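About the Pluveddale Institute of Public Affairs

We're a small independent school for people who want to understand how countries talk to one another, and how they sometimes talk past one another. Ximena Vergara started it with a single evening class on election monitoring, and we've been adding subjects ever since. Our newest, on small states and the neighbours they can't choose, filled all 60 places in September.

Students come from all over – journalists, retired public servants, a few nurses, one very keen beekeeper. You don't need a degree to join us, just an interest in the news and a willingness to read past the headline.

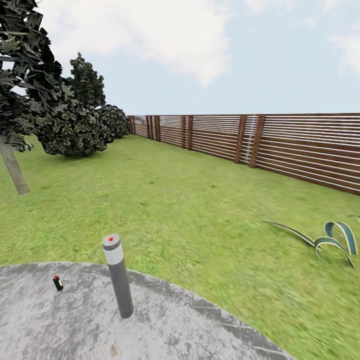
Department of Press Freedom and Foreign Policy

We teach how country reports get written, who pays for them and how governments answer back. Every student picks one report and follows the response to it for 90 days, in at least two languages if they can manage it. The arguments in class are terrific!

The Quiroga Reading Room holds 900 titles on diplomacy and the media, and it's open to the public whenever classes are on. Our student bulletin, Grikell, is free at the front desk – the October 2023 issue is all about sanctions.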